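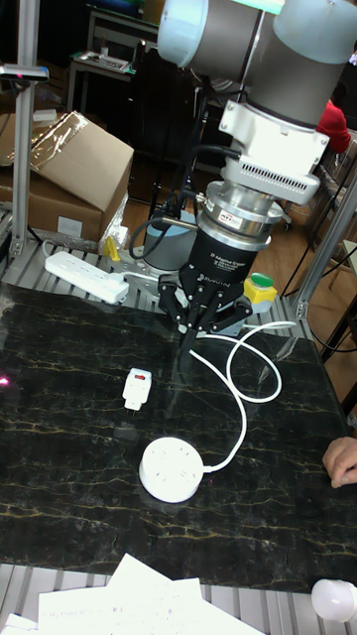 Workshop & Automation

The shared workshop at Tremusen occupies the ground floor of a former print shop and is open to its members until 10 p.m. In June, a group of them began work on Drindelia, a robot cell intended to handle the small electrical parts found on any household desk: plug adapters, power sockets and the cables that join them.

The arm reaches down over a black marble tabletop and carries a Robotiq two-finger gripper. A slatted aluminum platform runs behind the table, with an emergency stop within reach to the right of the arm's base. The marble was salvaged from a kitchen renovation on Conceição Street. Members report that it is flat and heavy, although its polish has complicated the lighting.

Cables remain the principal difficulty. A rigid part stays where it is put down, while a cord settles into a different curve each time the socket is moved. The group has so far recorded 352 trials, of which 182 ended with the part placed as planned. Most of the failures began with the gripper closing on the wrong side of a loop.

Trials are also run with a small wooden block, placed near the round socket and its cord. The block has no prongs and no switch, and members use it to check the approach of the fingers before an adapter is tried again.
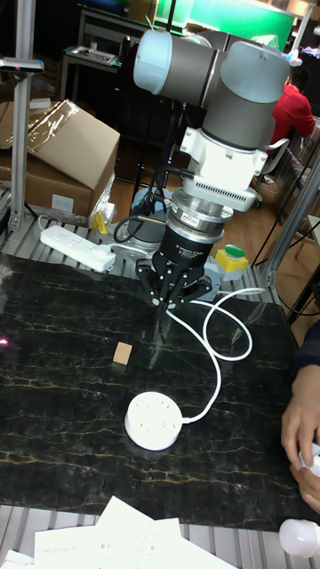 Costs and Access

Drindelia is financed from membership fees and a grant from the Cokov Fund, which covers 2 years of work. The cell may be reserved for sessions of 4 hours. New users complete a safety introduction before their first booking - this applies equally to members with industrial experience. Drawings of the table frame are kept at the workshop desk and may be copied on request.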